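Prallinar notebook, April
Condensate drain and kitchen load check, Farkden flat

Started 9.20. Boiler condensate has been backing up since the cold spell and Gil-soo Ryu wanted the run looked at before the tiling goes on. Existing pipe falls 6 mm over the first metre, then goes level behind the units. Poured 200 ml through at the boiler end and timed it to the gully. Slow, with a gurgle at the second bend.
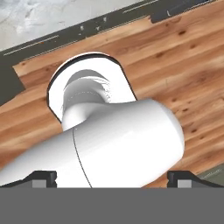

Bends are the weak point in this run. Prondville's sheet asks for long-radius fittings throughout and the last installer used whatever was on the van. With an elbow lying on its side, open socket pointing up and away, you can still look into the bore and see how the inner wall sweeps round at the turn. Any burr left on the cut pipe sits right there and collects scale. Deburr both ends, dry fit, mark the depth, then cement. Two of the old joints had no depth mark and one had pulled back.

Refixed clips at closer spacing and took the level section up to a proper fall. Repeat pour cleared without the gurgle. Will repeat with the boiler firing.

Electrical side: cooker circuit on its own way, cable buried in the party wall. Insulation test fine. Song meter logged 3582 Wh over the trial period, lower than the design sheet assumes – check whether the fridge was on the same channel.
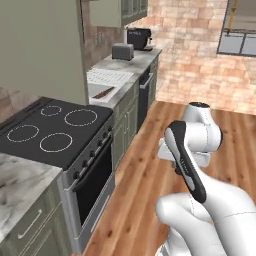
Range with the four-ring glass top, two rings at the back and two at the front.

Hot water next. Ran the kitchen tap until steady, 70 seconds, too long for a pipe of that length. Suspect a dead leg left over from the old cylinder. Lagging missing under the floor by the door.
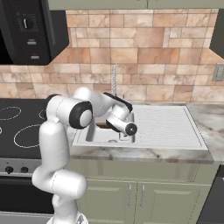 Still to do
Trace the dead leg and cap it.
Ask Prondville for the revised fitting sheet.
Separate the fridge channel on the Song meter.
Repeat condensate pour, boiler firing – G.R. to witness.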